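Call for participants: household robot stopping study
Reference 427
Posted 12/26/21

The Home Safety Unit at Bostham is looking for up to 40 adults to take part in a study of how people respond when a household robot does not stop as instructed.

Background
In April a Tullix mobile robot under test at our Irkari rooms continued to lower one arm after the stop command had been given. The operator cut the power by hand and there were no injuries. The fault was recorded as code 1055 and traced to a delay between the voice module and the arm controller. A revised controller has since been fitted — its behaviour around untrained users has yet to be assessed.

What you will be asked to do
You will attend one session in a furnished room and direct the robot through ordinary tidying tasks. At points you will not be told in advance, the robot will be slow to obey a stop command. You will be asked to use the hand-held stop button and then to describe what you noticed and when. A trained operator with a separate power cut-off will be present throughout.

Who may apply
Applicants must be aged 18 or over, able to bend and step backwards without help, and comfortable following spoken instructions in English. Previous experience with robots is not required. Employees of Tullix or of Rätsep, which supplies the arm controller, are not eligible.

Payment and withdrawal
Participants will receive a fixed payment and reasonable travel costs. You may withdraw at any time, including during the session, and will still be paid in full.

How to apply
Please complete the form on the Bostham participation page, quoting the reference number given at the head of this notice.
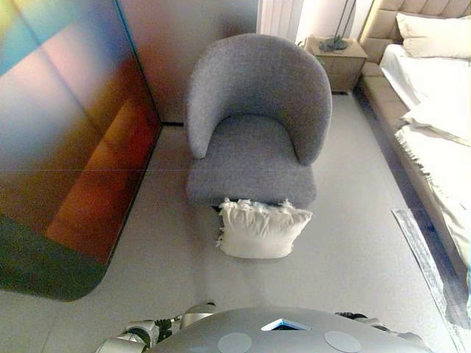 Reading time: 4 minutes

Task two, bedroom: white throw pillow on the floor in front of the grey armchair, robot facing the chair. Participants remain behind the marked line until the operator asks them to begin.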